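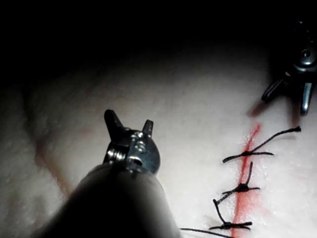 I have now gone through four brands of suture practice pad, more brands than I have owned of mattress, and the Pleker is the first I've reordered with my own money. It goes for 56 dollars from Tostow, who ship it in a box big enough for a toaster.

First, the surface. It's off-white with a fine, bumpy grain, and it looks a good deal more like tissue than the Wolum, which has the sheen and personality of a pencil eraser. Under a strong light you can still pick out texture, a help when you're trying to judge depth.

The incision is a bright red line, so there's no losing it. Real anatomy is rarely so considerate. Black suture stands out nicely against all that paleness, and so does every uneven gap between your knots. I'd been happier with my spacing before I bought this.

How does it hold up? Tostow claims 100 throws per incision before the edges give. I got to 95 before the first tear, and that one was my fault – I pulled as if I were starting a lawn mower. The Wolum was in shreds well before lunch.

Complaints, then. The pad likes to curl into a ridge along one side unless you pin it down, and the clips it comes with wouldn't hold a grocery list. I use the ones from my old Assefa tray. It also smells of new shower curtain for the first week or so. And the instruction leaflet is mostly a warning not to eat it.

Four stars. I'd go to five for better clips, and I have written to Tostow to say so. They sent me a coupon for the Wolum.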